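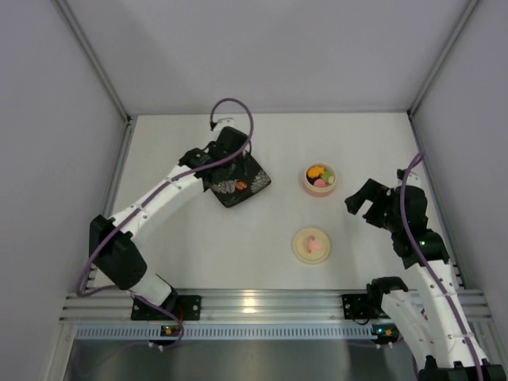 Small round bowl of candies, cream-colored dish and black square plate on the white table.

# Dirkelside Candy Table

Reading time: 3 minutes

Print this page | E-mail this page

This README is for the people who work with the Dirkelside Candy Table set. It tells which dishes and sweets we use, how the table is laid before each recording, and how the files are named. Please read the part about the dishes before you write any labels. Most of the mistakes in the first version came from there.

## What is in the set

The set has 2000 short recordings of one activity: small candies are moved between dishes on a white tabletop. The recordings are divided into 17 folders, one folder for each table layout. A layout says which dishes are used, where they stand, and how they are turned. The kind of candy can change inside one folder, but the dishes do not.

## The dishes

We have 8 dishes in the cupboard. The three below are used the most.

**bowl_small** is a small round bowl with an orange-tan rim. It normally holds the mixed candies at the start. Because it is small, the pieces lie close together and a dark one can be partly hidden between the bright ones. Label it also when you see only a part of it.

**dish_cream** is a round, cream-colored dish. In many layouts it holds a single pink object. If you are not certain that the object is a candy, write `small_item` and the color.

**plate_black** is a black square plate with a white pattern that looks like flowers or leaves. The plate is often turned, so that it stands like a diamond. We write this as `turned` in the layout file. When the plate is straight we write nothing. The pattern is printed, please do not label it as an object. In version 1 some white leaves were marked as candy wrappers, and Emese Jakab had to correct them by hand.

## The candies

All sweets are from the Šimkus assorted bag. The colors have names as follows:

- orange
- pale_green
- pink
- dark (for everything we could not agree on: brown, deep red, purple)

A single orange piece lying on the black plate gets the label `orange`, also if it looks to you more like a piece of fruit. We had a discussion over this for a long time and this is the rule now.

Candies which become sticky are thrown away at the end of the day. Do not eat from the bowl, also not from a fresh bag on the shelf.

## Laying the table

1. Wipe the white surface with a damp cloth and let it dry.
2. Put the dishes according to the layout sheet. The sheets are in `layouts/`.
3. Turn the black plate before you put anything on it.
4. Fill the small bowl. Pieces should not stand higher than the rim.
5. Place the single pieces last.

## File names

Names have this form: `layout_dish_color_number`. For example, `07_plate_black_orange_0112` belongs to layout 7. Numbers have four digits always. Please do not use spaces.

## Known problems

- In layout 7 the cream dish was replaced during the work with another one which is a little wider. The label is the same for both.
- Pale green and yellow-green were mixed in the older label files. Brodie Halliday is checking them, folder after folder.
- Two layout sheets show the plate straight although it was turned. Trust the recording.

## Changes

Version 2, 8 Mar 2023: new color names, corrected plate labels, layout sheets added.

## Contact

For questions on labels write to Emese Jakab. For missing or damaged files write to Brodie Halliday.

Print this page | E-mail this page

Related items

- Nismont Tea Tray: cups, saucers and spoons
- Fonia Fruit Bowls, version 1
- How we write layout sheets
- Color names for small foods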